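12/20/23 - suturing bench, Trinel pad

Back on interrupted stitches with the pink Trinel pad, and I'm much happier with it than the old Bestota one!
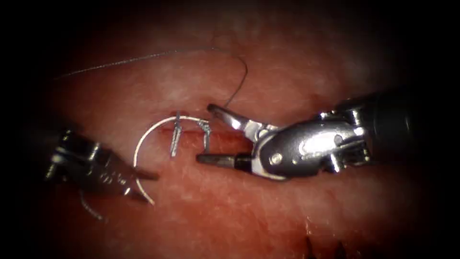
Spacing is what I wanted to work on (mine always drifts wide by the end of a cut). With two stitches in on the left I still had plenty of open slit to the right, and the knots sit small with short tails. I'd like the second one's knot farther off the cut line, though - it's right up near the edge.

Tails: keep them short, please, long ones snag.
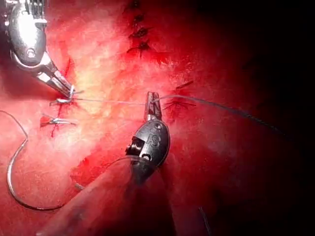 Next time

Try the Sostelum thread, same pad, new cut.

Comments (2)

> Does the pad tear if you pull hard?

> Mine did, after about 29 stitches. Still worth it!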